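Flondiver handheld gripper pair, review after 12 sessions

Posted 2020-02-04

Quick one, writing this between runs so excuse the typing. We got the Flondiver pair to collect demos for a two-hand grasping project. No robot arm in the loop while you record, you hold the grippers and do the task, the policy learns from what the wrist cameras saw plus where each gripper was. We had been teleoperating before that, with the Prollico leader arms. Slow. My shoulders did not miss them.

Short version: good, buy it if you do tabletop stuff, budget time for the cables.

Setup. Took an afternoon. The docs skip the calibration order completely — do the cameras first, then the cube offsets, then the jaw width. I did it the other way round and had to redo all 3. Firmware update went fine on the left one, hung on the right one, second try ok.

Feel. Lighter than it looks in the listing. Trigger is smooth but the return spring is stiff and by the end of a long session you notice it in the first finger. The finger pads are decent. They hold on to soft round things, which is most of our object set, and they're bad on thin flat stuff like cards. The Turnis pads fit if you trim them, thats what we'll do for the next batch.

Tracking. Main reason I picked it. Each gripper has a marker cube at the base and the head camera reads the cubes, so you get the pose of both hands in one common frame. The two-hand part really needs this. Wrist cameras alone drift against each other, and if the hands disagree on where the object is, the policy closes on air. We tried that version first. It closed on air a lot.

Also you want texture in the room. Wrist tracking gets lost on blank wall and ceiling, so if you swing the gripper up at the start of a take, expect a jump in the trajectory. Keep it pointed at the table. We now throw out any take with a jump in the first part and it cleaned up the data more than any filter I wrote. 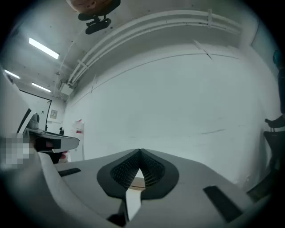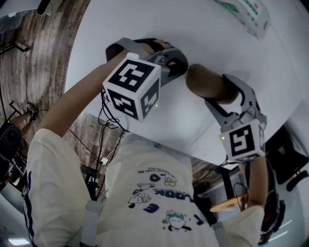 Collection day. Second one is the two-gripper hold on the brown cylinder.

Results, since thats what people ask about. We kept 1417 takes in total after the cleanup. Trained the same policy twice, once on wrist video only, once on wrist video plus the cube poses. Same network, same number of steps, tested on the arms with objects in new spots on the table. With cube poses it got 80 percent of the two-hand pickups. Wrist only was well under that and the failures were uglier, one hand arriving early and knocking the thing over before the other one showed up. Single-hand pickups, hardly any difference between the two. So if you only do one-hand tasks you can skip the cubes and save the hassle.

One caveat, our test objects are all simliar in size. Haven't tried anything heavy. Hoàng set is next (the one with the odd shaped kitchen stuff) and I expect the number to drop.

What I don't like:

Cables. They hang off the gripper in a bundle and swing around, and they catch on the table edge when you reach across. I'd pay extra for a battery version.

Cube gets hidden. Cross your wrists or tilt too far in and the head camera loses the faces. You learn to keep your elbows out. New people take a session to get it.

The recording app drops the last second of a take if you hit stop too fast. Count to one, then stop. Known issue supposedly, fix promised for May.

Case latches are junk.

Would I buy again, yes. Over the leader arms any day for this kind of work, we collect in a morning what used to take most of a week. Taking a star off for the cables and the docs. Will update when the Hoàng runs are done.

4 out of 5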